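# Two-finger gripper kits for bakery and snack handling

Hi, I'm Cletus Kincaid, and I look after the gripper side of the catalog at Trosbridge. This page covers the Nikitz two-finger kit: what comes in it, what it goes on, what you'll need to budget for besides the kit, and the questions I get asked most. I've tried to write it the way I'd talk you through it on the phone, so it wanders a bit. If you already know what you want, skip down to the ordering section.

**Last price check:** September 23, 2021

## Who buys this

Mostly small bakeries, packing rooms and teaching labs that already have an arm (or are about to get one) and want to pick up soft, odd-shaped things one at a time. Rolls, pastries, filled buns, bagged snacks, fruit. If you're moving flat cartons all day, please don't buy this — a suction cup will be cheaper and faster and I'll happily sell you one.

I came to this from the packing side myself. Before Trosbridge I spent years in a packing room in Pusthorpe, loading trays by hand, and I still judge every gripper by one question: would I let it touch a product I had to sell afterward? For plenty of grippers my answer is no. They're lovely on metal parts and they leave dents in a croissant you could see from the parking lot.

## What comes in the Nikitz kit

- Gripper body with drive and cable
- One pair of standard tapered fingers
- Mounting plate and the bolts for it
- Wrist camera bracket (camera sold separately, see below)
- Finger screws plus four spares, which you will lose
- Printed setup guide, and a login for the software download

The kit is $3000 before tax and shipping. The fingers come off with a hex key, so changing to another set between products is a few minutes' work once you've done it twice. The first time, give yourself an hour and clear the bench! Those little screws roll.

## Where it earns its money

Picking a single roll off an open table sounds like the easy demo, and it mostly is. It gets harder once the roll is next to something. A basket wall behind the product means one end has no clearance, so the fingers have to come in from the sides and close across the narrow way. With a twisted or tapered roll you also need to decide which part to close on. I like the thick middle coils. The pointy end gives you less to hold, and the product tends to swing when you lift. 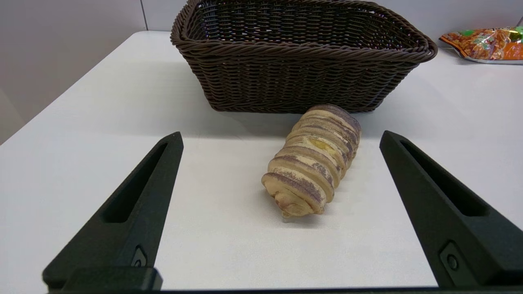 *Coiled roll in front of a woven basket, from the wrist camera with both fingers in view.*

When you plan your own setup, draw this kind of view before you spend anything. Sit down with a pencil and sketch your product, whatever is beside it, and two fingers coming in. Can both fingers get down past the widest part without touching the thing next door? Is there a direction that works every time, or does it depend on how the product landed? If it depends, you need the camera and some software time in your budget. If it doesn't, you may be able to skip the camera completely and save yourself a good chunk.

Shiny packaging deserves its own line in your plan too. Crinkled, reflective bags throw highlights around, and a camera that has been fine on bread all morning can get fussy about where the edge of a bag is. I tell people to send me a few of their real bags before ordering. Plain diffuse lighting fixes a lot of it, and a decent light panel is one of the cheapest things on this page.

## Sizing it properly

Measure your product at its widest *and* at the spot where you'd grip it. People send me the first number and forget the second. Then measure your ugliest ones. Hand-shaped bakery product varies a lot, and the gripper has to open wide enough for the fat one at the bottom of the tray.

The standard kit opens to 103 mm. I wouldn't plan on using all of that. Leave yourself a margin on each side so a slightly crooked product doesn't get nudged on the way down. If your widest piece is already close to the limit, call me about the wide body version, which takes the same fingers and the same plate.

A few other things to write down before you call:

- The make and model of your arm, and what it can carry at the wrist (remember the gripper's own weight comes out of that number)
- What the product sits on, and what color it is
- How many picks a minute you need on a normal shift, as opposed to your best day ever
- Whether anything has a filling that can squeeze out
- How you wash down, and with what

That last one matters a great deal. The standard fingers are fine for trials, training and wrapped goods. For contact with unwrapped food that you intend to sell, you need the food-contact finger set and a cover for the body, and you need to run it past your own food safety person. I can send the paperwork for the parts, but I can't sign off your line for you.

## What it costs all in

I get a little grumpy about quotes that show the gripper price and stop there, so let me lay out the rest. The kit is the big number at the top, and after it come:

**Fingers.** Plan for a second set at the start. They're the part that touches everything and the part that gets bumped. If you run two very different products, get a set shaped for each.

**Camera.** The bracket in the kit fits the small camera we stock, and we'll fit it and check the view before it ships if you order both together. Mounted at the wrist, it sees the fingers and the product together, which makes setup much easier to follow on a screen. You can point at what's wrong.

**Adapter plate.** Free if your arm is on our list. If it isn't, we make one, and that adds a little to the bill and a little to the wait.

**Software.** The first year is in the kit price. After that it's a yearly fee, and yes, the gripper keeps working if you don't renew. You just stop getting updates and phone help.

**Your own time.** The one everybody leaves out. Someone on your staff will be teaching positions, trying grips, and squashing a few trays of product while they find the right force. Put their hours in the budget, and put the product in too. At a bakery trial I helped with last year (a shop called Mercado, very patient people) we set aside 20 rolls a day for practice, and by the end of the week we were glad of every one.

If you add up the kit, spare fingers, camera and light and the total makes you wince, ask me about renting first. Rental runs by the month, and half of what you've paid comes off the price if you decide to keep it.

## Force settings, because everyone asks

Start at the bottom. The software lets you set closing force in small steps, and the lowest one feels like almost nothing. Try it anyway. Soft bread needs so little grip that people don't believe it until they've seen it lift. Go up one step at a time until the roll stays put through your fastest move, then stop there.

Filled products are the tricky ones. Custard, cream, cheese, anything that can find its way out between two layers — grip across the sturdiest part and slow down the close. I'd take a slower cycle over cleaning filling out of the finger slots. (I've done that job with a toothbrush, and I'd like you to avoid it.)

For baskets and bins, work out the put-down as carefully as the pick. Woven baskets in particular have thick rims and sloped sides, so bring the product in high and lower it straight down. If the basket can shift on the table, give it a stop or a strip of tape to keep it where the arm expects it.

## Ordering and lead time

Kits ship in 21 days from a confirmed order. Custom adapter plates and food-contact fingers can run longer, and I'll give you a real date when I send the quote. Payment is half up front and half before shipping, or your usual terms if you have an account with us.

Returns are simple. If the gripper doesn't suit the product, send it back clean and complete within the trial period printed on your quote, and you pay return shipping only. Custom plates and shaped fingers can't come back, sorry.

You can also mail us product to test. Pack it well, label it with your name and what's inside, and include more than you think we need. I run the test grips myself and send you a short video along with my notes, including when the answer is "this one's a bad fit." Please let me know before you send anything that needs refrigerating, as our fridge is small and mostly full of lunch.

## Parts you may want to add

- Standard tapered fingers, pair
- Food-contact fingers, pair
- Shaped fingers, made to your drawing or sample
- Wide body version (swap at time of order)
- Body cover for washdown areas
- Wrist camera with cable
- Diffuse light panel with stand
- Spare finger screws, bag

Prices for all of these are on the quote form. Fill in what you can, leave blank what you don't know, and put "Attn: Cletus" at the top if you'd like me to look at it before the sales desk does.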